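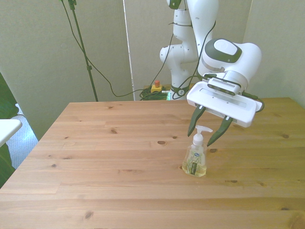 Nuwan Seneviratne wants to know why anyone needs 3059 episodes of a robot going near a soap bottle, and whether the first 60 wouldn't have done. He asked this in the project channel and has been promised an answer in the README. The answer is that 60 gives you a policy that is very good at those 60.

Stalinden: approach episodes for pump bottles

Version 9, Apr 5, 2023

What this is

Stalinden is a set of short teleoperated approaches to household pump bottles, recorded to test one method: stopping the arm on purpose. The operator drives towards the bottle, halts at a point chosen by the script, waits, then carries on or backs off. We call these halts "dwells". The method is called Kidside, after the older codebase it was bolted on to, and it has nothing to do with children.

Why dwells

Policies trained on smooth demonstrations tend to behave well until something interrupts them, at which point they sulk. Dwells give the model plenty of examples of being nearly there and not moving.
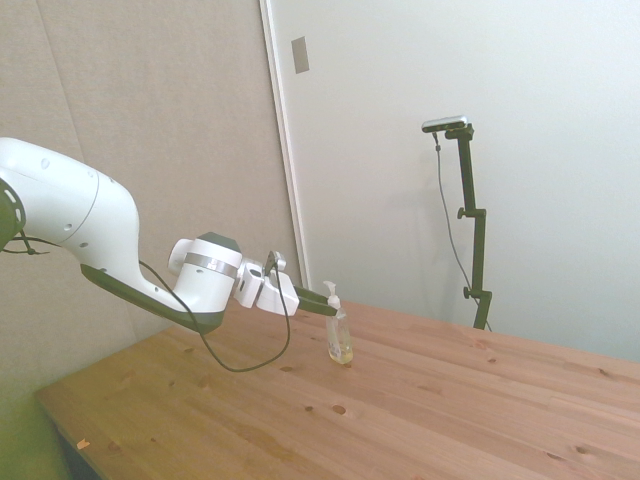
The hard part of a pump bottle is the top. A body can be grasped from most sides, but the nozzle sticks out in one direction and will catch a finger given half a chance, so every episode stores a nozzle heading relative to the approach. With the fingertips beside the neck and the nozzle turned roughly towards the gripper, as they are here, the heading goes in as "facing". Clear bottles with pale liquid are worse again – the depth readings on them are best treated as gossip.

What is in each episode

Colour video from the fixed views and the wrist
Depth, fixed views only
Joint positions and gripper opening
Dwell start and end
Nozzle heading: facing, away, side
Outcome: continued, withdrew, knocked over

Results so far

Trained with dwells, the Ellness baseline recovered from a pause in more trials than it did without them. It also got slower, and in 17 trials it stopped next to the bottle and stayed there until the time limit, having apparently learned the lesson too well. Those trials are in the folder named patience.

Known problems

Wrist video is soft at close range. Some episodes contain long stretches with no bottle in view, and the Talukder loader used to drop these as faulty. They aren't, and since January it keeps them.

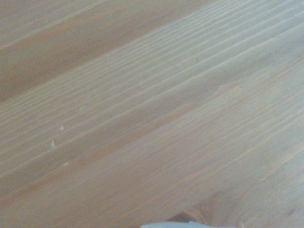 Wrist view, bare tabletop. Valid, please keep.

Nozzle headings were entered by hand. "Side" covers a multitude of sins.

Don't use the outcome field as a reward without reading the notes on withdrawals. Backing off was often the instruction, and a model punished for it will go straight through the soap.

Splits

Split by bottle, never by episode. The loader will let you do the other thing and your numbers will look marvellous.

Questions go to Nuwan, who asked for it.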